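Do trays really keep a counter tidy?

June 26, 2022

I've read a lot of posts telling me to put a tray on every flat surface I own. Keys go on a tray, mail goes on a tray, and the mess is supposed to become a display. I have my doubts. A pile of junk with a rim around it is still a pile of junk.

Still, I bought 2 plastic ones from Barros in February and told myself I'd be fair about it. One went under the coffee things and was full of spoons and receipts by the end of the week. The other I kept bare on purpose – a landing spot, as the tidying people call it.

The green is louder than I'd like, and against white it shows every reflection. The rounded corners are easy to wipe, I'll give it that. The white surface could use a wipe too, with those gray smudges.

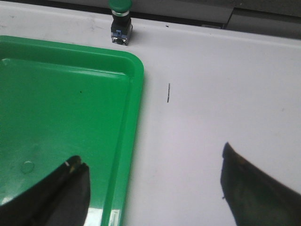 Brimo wrote in the comments last time that a tray only works if you empty it every night, and that most people quit after a month. I lasted less than that with the coffee one. The green one stays for now.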